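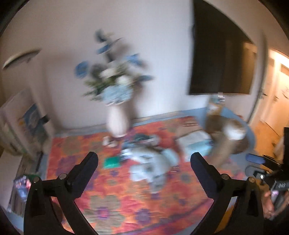

Carpet wear and how it is measured

A rug loses its looks long before it loses its strength. The backing of a machine-woven wool carpet will usually hold together for decades, and the tufts are seldom pulled out by walking alone. What fails first is the surface: the pile leans over, the tips of the yarn fray, and light falls on the trodden parts at a different angle from the rest. The trade calls this change of appearance, and most complaints to retailers concern it.

The difficulty lies in putting a number on it. Weight loss is easy to record and tells a buyer very little. A cut-pile sample can keep nearly all its fibre and still look old. Laboratories therefore age samples under a rolling drum or a weighted wheel and then have trained assessors grade them by eye against a set of reference pieces, under fixed lighting and from a fixed distance. The assessors stand, walk round the sample and mark it from several directions, as pile that looks flat from one side may look sound from the other.

At Plullance, a small textile laboratory that tests floor coverings for importers and mills, the drum runs for most of the working day. Samples are cut in strips and fixed to the inside wall with the pile facing inwards. A heavy studded ball is put in with them and the drum is turned, changing direction at set intervals so that the pile isn't brushed one way only. Before grading, each strip is vacuumed and left to rest in a conditioned room. Wool takes up moisture from the air and gives it back slowly, and a strip graded straight from the drum will score lower than the same strip on the following day.

Fibre matters less than buyers tend to think. Density matters more. Where tufts are packed closely they hold one another upright, and the load of a foot is shared among many of them. A long, sparse pile feels softer in the shop and flattens sooner at home. Twist is the second factor. A yarn twisted tightly and then heat-set keeps its point; a slack one opens into a brush and begins to mat with its neighbours. Two rugs of the same weight and fibre may differ by a full grade on these grounds.

The importer Başaran publishes pile weight and tuft density for everything in its catalogue, and since September has added an appearance grade after a short and a long drum test. In the current list there are 140 rugs with both grades. Of these, 39 drop by a full grade or more between the short test and the long one, and almost 9 in ten of that group have a pile that is both deep and loosely set. The figures carry no warning about any single rug. They do suggest that a customer with a busy hallway should read the density column before the one for fibre.

Viscose is the exception to the general rule. It is sold under several names, frequently as a substitute for silk, and its sheen is attractive. It is weak when wet. A water spill that would leave no trace on wool can crush viscose pile for good, and the yellow ring left as it dries is hard to shift. No drum test will show this, as the drum is dry.

Pattern does much of the work in hiding wear. A plain mid-tone shows every track. Small repeated motifs, flecks and mixed yarns break up the shading, so that a worn area has no clear edge. Stasik, a mill that weaves mainly for hotels, grades its designs in two passes for this reason: the construction is tested first in undyed yarn, and then again in the finished pattern. The second grade is usually the higher.

What lies under the rug is tested less often and deserves more attention. A firm felt underlay takes up part of each footfall and stops the backing from rubbing on the floor. Soft foam feels pleasant but lets the rug flex too far, which strains the backing and loosens the tufts over time. Girkine, which makes underlay only, compresses each batch under a fixed load for 200 hours and measures how much of the thickness returns. Rubber crumb recovers well and is heavy to carry. Felt recovers less but breathes, and suits wooden floors.

Grit is the main cause of true fibre damage. Sand and fine soil settle at the base of the pile, where each step grinds them against the yarn. A slow pass with the vacuum cleaner in both directions lifts more than several quick ones. Beater bars should be raised or switched off on loop pile and on anything hand-knotted. Fringes are best cleaned with the hose alone.

Turning a rug end to end twice a year evens out both wear and fading. Dents left by furniture legs in wool can often be eased with a little steam and a blunt comb, worked from the edge of the dent inwards. Synthetic pile responds less well, and too much heat will set the dent for good.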